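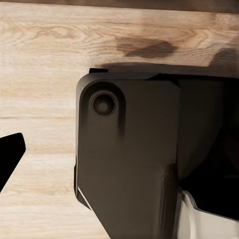
Close view from a simulated episode: gripper housing over a wood-grain surface.

Recording Demonstrations in the Simulated Kitchen

Before you begin
This guide applies to all operators contributing to the Thambiah task set. Each operator is asked to supply 65 accepted episodes per task. Open the Zaver console, load the kitchen and confirm that both the close view and the wide view are streaming. If either is missing, restart the session before recording.

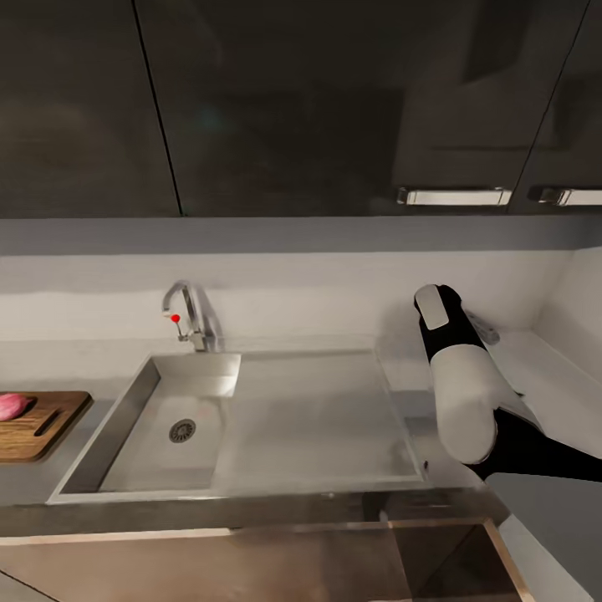 By Shanthi Gunawardena, Esavico Training Data Office
2023-04-28

Setting the start position
In the wide view, check that the sink, the countertop and the arm can all be seen. The arm should start on the right, clear of the tap. Select "Randomise" once, then leave the layout as it stands.

Recording an episode
1. Read the written instruction in full and press Record.
2. Move at a steady pace. Pauses longer than 4 seconds are flagged for review.
3. Use the close view for the final approach only. The housing can hide much of the surface beneath it.
4. On completing the task, open the gripper, withdraw the arm and press Stop.

Labelling
Mark each episode as success, partial or failure. Failed attempts must be kept, as they are used to train the scoring model. Do not trim the start or end of a recording.

Submitting
Upload in batches of no more than 200 episodes. Rejected files are returned with a code; code 41 means that the two views are out of step and the episode must be recorded again. Queries about codes should be sent to Nimal Rathnayake. The next revision of this guide will be issued in May.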